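Room sweeping, automated

Room sweeping by robot is the job of getting paper scraps, cardboard and other dry bits off a bedroom floor with a machine that has two arms and uses the same tools a person would. I've worked at Amissah, a guest residence, for long enough to have done it both ways, so I offered to write this entry for the Vuvo housekeeping wiki. Edits are welcome (Yaa Laryea has already fixed my spelling twice!).

Broom in the left gripper, dustpan in the right, for the first three:
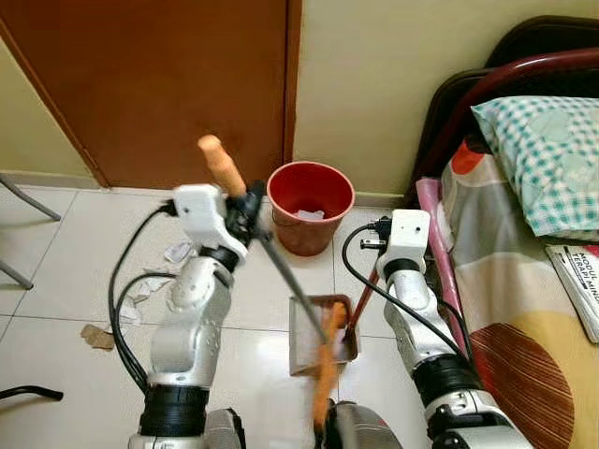
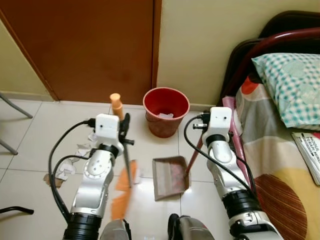
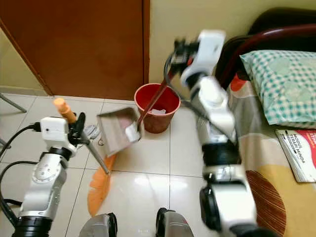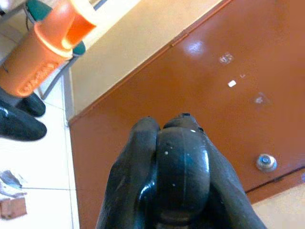
Terms

Around our place "the sweep" means the machine's part of a room and "the round" means everything else: beds, bathroom, windows, towels, and whatever the guest asks you for in the hallway. Before the change there was only the round. You did the floor last, backing out toward the door, and if your knees were bad you felt it by lunch.

How it came in

Cirkeo supplied our setup in March and we started with 4 rooms on the ground floor. Selamawit Mekonnen, the head housekeeper, picked those because they have no step at the door. The first month was slow, I won't pretend it wasn't. I could have swept a room and been two doors down before the thing finished with its dustpan. But I was two doors down anyway, doing beds, and it took me a while to see the day that way.

We now have 700 sweeps in the log. The log is a plain spreadsheet with the room, the start time, and a column called "touched by hand," which you fill in if you had to step in and finish. Please fill it in even when you're annoyed. Armindo Magalhães reads every line of it when he plans the next week's rooms.

What changed in the job

Less bending is the big one, and everybody mentions it first. After that, opinions split. Sena Osei likes having the machine work one room while she works the next, and says she gets to the end of the corridor with some energy left. Afia Ametepe misses sweeping, which surprised me until she explained it: the floor was the quiet bit of the job, five minutes with the door shut and no one asking for anything.

There's new work too. Somebody has to move bags, pick up cords, and check the floor afterward, and that somebody is us. For a while those minutes weren't on anyone's schedule and we were just absorbing them, so we asked, and 5 minutes a room went onto the sheet. It sounds like nothing, but over a full corridor it's the difference between a lunch break and a sandwich on the stairs.

Pay grades stayed the same, except that two of us took the Idorska course and now get a small extra for handling faults. I think more people should be offered it. Selamawit agrees with me, the budget so far doesn't.

Limits

Our sweep covers dry litter on hard floors. Spills are still ours, and so are rugs and anything behind a heavy bed. Guests' papers are a sore point: if it's on the floor and it has writing on it, pick it up and put it on the desk before you start a sweep, every time.

See also

Bed changing; Corridor schedules; Fault handling (Idorska notes); Lost property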